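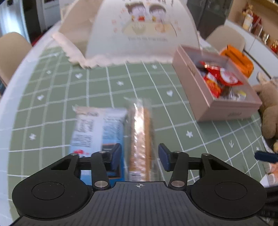
Wrapped food is too easy, a reader of our first build notes objected, and a tool that can pick up a candy bar has shown very little. We disagree in part. Rigid bars are easy. A thin film wrapper slides over what it holds, and it looks different each time it is put down.

Figure 1. The Triretti hand-held gripper during a tabletop session, open above a stick-shaped snack in clear wrapping that partly overlaps a rectangular package. View from the tool's own camera.

4.2 Tabletop sessions

The Triretti was assembled on a kitchen counter, apart from the cutting and drilling, which was done at the Koster shared workshop. It has no motor. The operator closes the fingers by hand and the camera behind them records the approach, the grasp and the release. The crosshair mark near the top of the central plate, low in the view in Figure 1, served as a fixed reference when we checked that the camera had not shifted on its mount between sessions.

We collected 1742 clips in one home over January. After removing clips in which the target left the view before the fingers closed, nearly 1300 remained, and 1000 of these were used for training. We kept the ordinary furnishings of the table in place. Patterned cloth was left on, and items that were not targets stayed where the household had put them. Earlier clips made on a bare workshop bench gave a policy that did well on the bench and poorly in the home.

Two practical problems came up. The first was blur. At the speed a person naturally moves when tidying a table, packages near the fingertips smear, as both do in Figure 1, and small print cannot be read. We asked operators to slow down for the last part of the approach – most forgot within a few minutes – and in the end we kept the blurred clips and labeled them as such.

The second was overlap. When one package lies partly on top of another, a wide approach tends to catch both. Operators got around this by turning the wrist slightly and taking the upper item near its free end. The Jollow logger does not store wrist angle directly, so we recovered it from the video afterward. This worked less well on plain tablecloths than on printed ones, where the grid gave the tracker something to hold on to.

The linkage was rebuilt once, after the pivots in the first version worked loose. Clips from before and after the rebuild are kept in separate folders and are compared in Section 5.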